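Sorting little bottles, one bin or two?
Kesutden Hobby Board > Storage

albers_attic
I've got 40 sample vials from the Namia kit and they keep rolling all over my table. I want a system before August!

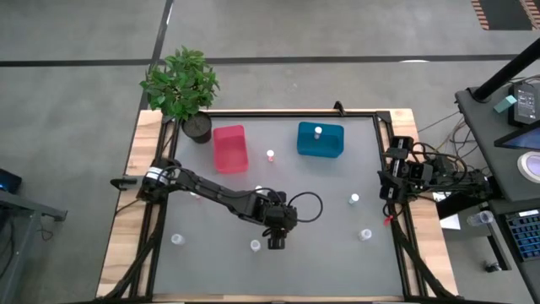 My rule so far is color first, contents later. A pinkish-red bin for anything I still need to label, a teal one for finished stuff, and the little white-capped bottles wait out on the gray top till I get to them. Too fussy?

rindum37
Way too fussy. One bin, label as you go. Two bins just means you lose things twice.

albers_attic
Ha, maybe. But I mix up the full and empty ones if they share. And what about tubes that won't stay upright?
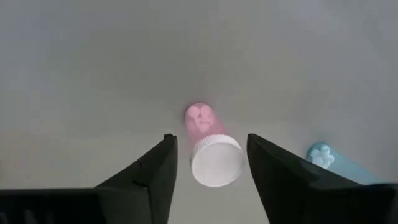
Mossgate says lay them all flat and quit fighting it, a folded towel stops the rolling. I'd still go with two bins, sorry rindum37.

rindum37
Towel yes, two bins no. I'm not budging lol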